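Pre-Run Inspection Checklist, Drawer Task
Handix Student Robotics Club
Inspected by: Ginette Landry
Team lead on duty: Reinaldo Lopes
Date: Sunday, April 28, 2024

Marks used: OK, FIX, N/A. A question mark is not a mark. Neither is "probably."

PART A. THE ROOM AND THE PEOPLE IN IT

A1. Walkways clear. OK
Comment: OK after the second look. On the first look there were backpacks in the walkway, and under one backpack there was a smaller backpack.

A2. Food and drink off the benches. FIX
Comment: Reinaldo argues that soup is neither. Moved to windowsill. The rule will be reworded before October so that it mentions soup by name.

A3. Power strips not plugged into other power strips. OK
Comment: First time this term. I took a moment.

A4. Long hair tied back, sleeves rolled, lanyards off. OK for simulation work, FIX for hardware
Comment: I know the arm is switched off today. It was switched off the day it ate the lanyard, too, according to the person wearing the lanyard.

A5. Emergency stop reachable from both chairs. OK
Comment: Tested by pressing it, with the Macedo arm powered and parked. Please keep testing it this way. Looking at it and nodding was the method used in the last report.

A6. First aid kit stocked. FIX
Comment: Two bandages and a coupon. Restock by next session.

PART B. THE SIMULATION

B1. Correct scene file loaded. OK
Comment: The file is called final_final_8. There is also a final_final_2, and it opens a kitchen. Rename both.

B2. Joint limits match the real arm. OK
Comment: Checked against the printed sheet from Laltico, which is taped inside the cupboard door. Whoever drew a mustache on the elbow diagram has covered one of the values. I looked it up in the manual.

B3. Speed cap set to the beginner value. FIX
Comment: It was set to 8. The beginner value is 2. I asked who changed it and the whole team became very interested in the ceiling. Reset and saved, and the settings page now has a password that I have told to one person.

B4. Collision warnings switched on. OK
Comment: On, and with the sound up. The sound is a goose. I have no rule against the goose.

B5. Starting pose saved and reloads properly. OK
Comment: Loaded it twice from the menu and once from the script. Same pose each time. 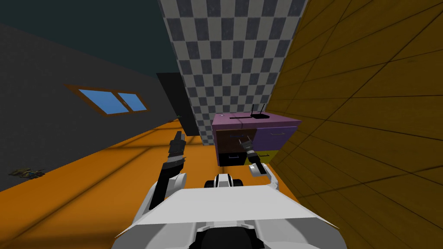 B6. Reach and clearance reviewed before any drawer is pulled. FIX
Comment: The club's plan says "open drawer" and stops there, as plans written at lunchtime tend to. I want the drawer named, by color, and I want the plan to say where the other arm will be in the meantime. The right gripper is already over the lower drawers, and the router is sitting on top of the cabinet with both antennas up, so write down how the arm gets back out without passing through the router. A simulated router costs nothing to knock over. The habit of knocking over routers carries across to hardware at full price.

B7. Idle arm parked or locked. FIX
Comment: Add a line to the script that holds the left arm still while the right one works. At present it holds still because it hasn't been told anything, a policy I recognize from group projects.

B8. Log file writing to the shared folder. OK
Comment: Writing to the shared folder, yes. The shared folder is nearly full of videos of the Hirnireck regional, most of them of the parking lot. Clear some out.

B9. Pause key works. OK
Comment: Works. Label it. The current label says "no."

PART C. BEFORE ANYTHING MOVES TO THE REAL ARM

C1. Full simulated run with no goose, start to finish. N/A today
Comment: Needed before I sign part C. If somebody turns off the sound, that does not count as no goose.

C2. Spotter assigned, with nothing in their hands. N/A today
Comment: A phone is something.

C3. Bench clamps tight. FIX
Comment: Left clamp turns by hand. It should need a wrench and some regret.

C4. Written plan signed by team lead. FIX
Comment: It is signed. It is also one sentence long. See B6.

RESULT
Cleared for simulation at the beginner speed once B6 and B7 are fixed. Not cleared for hardware. Bring the rewritten plan to me before the next session, on paper, with the drawer color on it.

G. Landry

Reply from team lead: Plan rewritten, clamp tightened, soup finished. R. Lopes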